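20 Jan 2025

Second go at the grippers. The firm's note says they need looking after every 100 recordings, and I had taken that for the sort of line that gets put in so they can tell you it was your fault. I still half think so. But the left one had been closing with a small hitch since before the weekend, so I gave in and did the full job on both, pads and cubes and cables, the way Akbulut want it done.

Pads first. The old ones come off with a thumbnail, which doesn't inspire much faith. The replacements are the Skinine ones, sold to us as lasting far longer than the originals, and so far I can say they are black and they cost more. The left pad went on straight. The right took two tries and I'm not sure the second was better than the first. I opened and shut each jaw on a strip of paper and pulled. Left held, right let it slide a bit. Took the pad off again, wiped underneath, pressed it down and left it alone while I had my tea. After that it held.

The hitch was not the pad. I had been told on the telephone that it would be the pad. It was a crumb of something white in the slide, plaster or paint, and it came out on the end of a cocktail stick. So much for the remote check, which had given the left gripper a clean bill on Friday and will no doubt go on doing so whatever I put in there.

Marker cubes next. These are what I trust least in the whole arrangement. Everything the software believes about where the hand is comes off those printed squares, and one scuffed corner is enough to set it wandering. I went over the faces with a dry cloth. No spray, after what happened to the Durero set, where the black lifted at the edges and we lost the best part of a week wondering why the arm kept reaching short. Tightened the screw under the right cube by a quarter turn. The left didn't want any.

Then cables. The right one still worries me. It runs down to the box at your side and it wants to catch on whatever you are leaning over. I've tried it clipped and I've tried it taped. Clipped, it tugs on the wrist when you reach; taped, it comes untaped. Today I left it with a long loop and hoped, which I wouldn't care to defend to anyone.

The log says 1,283 recordings on this pair since April. I don't know how many of those are any good. The figure gets read out at meetings as though it were a score, and I would like to know how many had the left jaw sticking.

Tried them out in the afternoon at the dressing table, the cream one with the carving. I like it for checking because of the curved front, which shows up a lazy reach straight away, and because the drawer knob is small enough to be a fair test of the new pads.
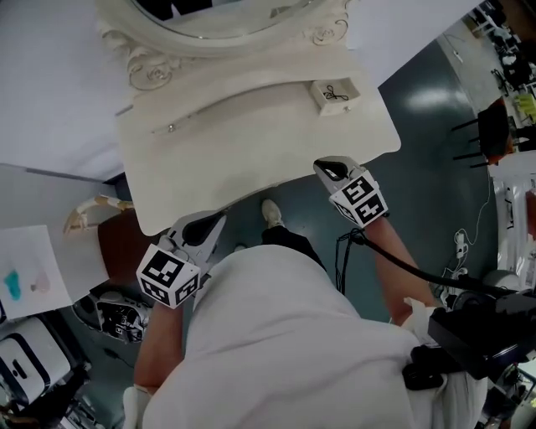

Plastholm wrote back towards evening to say that a hitch like ours is normal wear, that the slide ought to be greased, and that their own pair has gone six months with no cleaning at all. I asked how they knew it was clean if they hadn't looked. No answer to that yet.

I won't be greasing it. Grease and plaster dust make a paste, and then I would be in there with more than a cocktail stick.

Still to do: write the pad change in the book with the batch number, order 2 more cubes before these go, look at the strap on the side box, which has stretched. Ring Akbulut about what "every 100" is based on. I don't expect much. Last time I asked them about an interval I was sent the same page of the manual I had been reading from.

Left jaw smooth when I packed up. Will look again in the morning before I believe it.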